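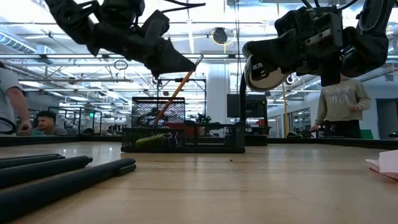 Figure 1. Orange pencil held above the mesh organizer.

Why Parents Pay to Store Cord Blood
Term project report, Health and Society
Reto Rüegg and Jacobus Moodley

1. Background

Blood left in the umbilical cord after a birth contains stem cells. It can be given to a public bank, where any matching patient may use it, or kept in a private bank for the family that pays. Our project looked at how parents in Konholm choose between the two, and what they think they are buying.

2. Method

We interviewed 20 parents who had been offered storage before a birth. Each interview took place by phone or at the Pillay library and followed the same question sheet. We also read the brochures of 3 private banks and compared their wording with the leaflet handed out at the Wostier clinic. Names were removed from our notes before we sorted the answers by theme. The first round was done in January, mostly after 6 p.m. when parents were free.

3. Results

Most parents had first heard about storage from an ad or a friend. Few had talked it over with a midwife or doctor. The word "insurance" came up again and again, and it was also the main word in the Hilleo brochure. Parents who had paid often could not say which illnesses the cells might be used for. Several believed that a child's own cells could treat any blood disease in that child. For inherited diseases this is usually wrong - the stored cells carry the same fault.

Only two parents had looked into public donation. One gave up when she learned that her hospital did not collect. The other went ahead and said the paperwork was short.

Cost mattered less than we expected. Parents spoke more about guilt, and about having to decide late in the pregnancy when there was already a lot to arrange.

4. Limits

The group was small and came from one town. Parents who said no to storage were harder to reach, so their side is thin in our notes. Reto did the coding for the first half and Jacobus for the second, and we only cross-checked three interviews. A later group should have both people code everything.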